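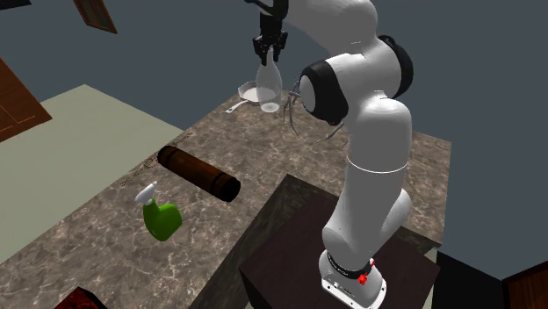
Notebook, February, kitchen chores in simulation

Continued with the "clear the counter" task from the Preken set. I want to write down what I think before I forget, as next week I must report to the Badawi side and they will ask me again if the machine can tidy a kitchen yet.

My short answer is: one object, yes. A kitchen, no.

The glass bottle is the object I worry about most. It is transparent, it has a narrow neck, and the two fingers must close on it without tipping it over. In the simulator we can get it up above the counter, with the frying pan lying close by. The simulator is kind to us here. Its friction for glass is one fixed number, and a real bottle with some oil on it will not respect that number.

Settings today: 500 episodes, time limit 400 steps, grip force at 40 per cent. Objects on the marble top: bottle, pan, whisk, rolling pin, green spray bottle. Same start pose for the arm.

Things I noticed:

The rolling pin is still a problem. If a finger touches it first, it rolls, and then the policy reaches for the place where it was before.

The whisk is bad in another way. The wires are thin and our collision mesh treats them as one solid lump, so I don't trust any good result with it.

Vemton planner is slower than the old one, but the elbow keeps better distance from the counter.

To do: make a new mesh for the whisk. Try 100 episodes with random friction on the bottle only. Ask Taltadier if their real counter is free, and if they have plastic bottles of the same shape. I would not start with glass.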